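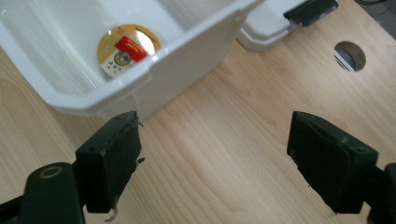
图3　箱内拾取工位,手持夹爪视角。白色塑料箱底平放一枚金色圆片,两指处于张开状态。

首页 > 研究报告 > 装备规划 > 第4节
最后更新:2018年11月20日

4 工位配置与采购预算

4.1 任务边界与设备清单

图3所示的箱内拾取任务是确定采购清单的基准任务。目标件为扁平圆片,贴于箱底,且靠近箱体内壁,可用的侧向进指空间由内壁倾角和箱口卷边共同限定。第3节已给出该类工件的抓取姿态分类,本节只讨论由此产生的设备需求及其费用。

清单按三级编制。一级为数据采集端,即手持夹爪、相机及其固定件;二级为执行端,包括机械臂、末端夹爪和控制柜;三级为工位附属件,包括台面、塑料箱、布线件和指垫等易耗品。Prorkby中心原有的编制办法把指垫计入一级设备的随机附件,不单列科目。Maes在前期核算中指出,这一做法使易耗品支出在第二个预算期集中出现,与设备折旧混在一起,无法追溯到具体任务。本文将其移入三级并单独计量。

夹指与指垫须按可拆结构采购。图3中两侧指垫均有螺钉孔,左侧指垫内缘可见散出的纤维,右侧垫面有擦痕,下部内缘亦略有起毛。此类表面状态不影响夹爪开合机构本身,却会改变薄件边缘的接触条件,因此更换判据应以垫面为对象,不宜以整爪为对象。若供应商只提供整爪更换,三级科目的费用将转移到一级,两种方案的总价不可直接比较,须先折算为单工位年度支出。

4.2 数量测算

规划期内拟建6个工位。每个工位配手持夹爪一套,另按共用方式设置备用件。执行端不要求与采集端同步到位:采集阶段只需一级和三级设备,机械臂可在任务集冻结之后采购。分期采购的主要代价是两类夹指之间的几何一致性需要重新校核,若采集端与执行端使用同一图纸的夹指,该项工作量可压缩为一次尺寸检验和一次标定。

指垫需求量由下式估算:

N = k·S/L + R

式中S为规划期内计划抓取总次数,L为单副指垫的允许抓取次数,k为任务修正系数,R为库存下限。箱内拾取的k值取大于台面拾取的数值,理由是夹指可能与箱壁和箱底发生附加接触。7月的试运行中,Rarno工位完成抓取1,148次,据此确定了L的初始取值。试运行样本只来自一个工位,操作者的用力习惯未作控制,故L仅用于首批订货,第二批订货前应按各工位记录重新估计。按上式计算,首批指垫订货量为125副,其中包含R。

塑料箱的采购规格容易被忽略。箱体表面有光泽时,曲面边缘会产生高光,金属质感的目标件亦然,两者叠加后相机曝光的可用区间变窄。处理方式有三种:更换哑光箱体,调整照明,或在采集端选用动态范围更大的相机。前两种属于三级支出,第三种属于一级支出且须乘以工位数。Ekwueme建议先在单工位上比较前两种方式,在结果未出之前冻结相机型号的变更。本文的预算表按此建议编制,相机升级列为选项,不计入基准总额。

台面按开孔形式采购,孔口用于后续布线。开孔位置应在订货图上注明,并与塑料箱的摆放区保持间隔,以免执行端线缆进入夹爪的接近路径。手持采集时该约束不突出,改用机械臂后即成为布局的硬约束。现场补孔的费用虽低,但工位须停用并重新清理,故要求在首批台面中一次完成。

4.3 供货与费用风险

一级设备向Westeck和Babalola两家询价。Westeck报价包含夹指图纸和可单独订购的指垫,交货分两批;Babalola报价的整套单价较低,指垫随整爪供应,不接受单独订货。按采购价排序,后者占优;计入指垫更换后排序发生变化。变化点取决于L:L越大,整爪更换的频次越低,两种方案的差额越小。鉴于L目前仅有单工位依据,本文不把费用差额作为唯一的选择依据,另将图纸可得性列为必备条件。执行端分期采购时,没有图纸即无法保证夹指几何一致,该条件不能用价格抵偿。

交货期按103个日历日计入进度,自合同生效起算,含到货检验。检验项目限于夹指开度、指垫安装孔位、相机与夹指的相对位置,以及两指闭合时的对中偏差。对中偏差超限的夹爪在抓取薄圆片一类工件时会先将工件推向一侧,若工件靠近箱壁,则可能失去进指空间,因此该项列为拒收项,其余三项允许返修后复检。

预算执行中另有两项不确定性未予量化。其一,目标件种类尚在增加,若加入柔性件,指垫材料可能需要重选,首批库存随之部分失效。其二,各工位投入使用的时间不一致,按平均利用率计算的指垫消耗会低估先建工位的峰值需求。对第一项,合同中约定首批指垫分两次发货,第二次发货前可变更材料;对第二项,备用件集中存放,按各工位的累计抓取次数领用,每次领用登记夹爪编号和更换侧别。左右指垫的磨损未必对称,登记侧别后可判断成副更换是否必要,若单侧更换可行,式中的N应改以片为单位重新计算,相应的单价也需由供应商另行报出。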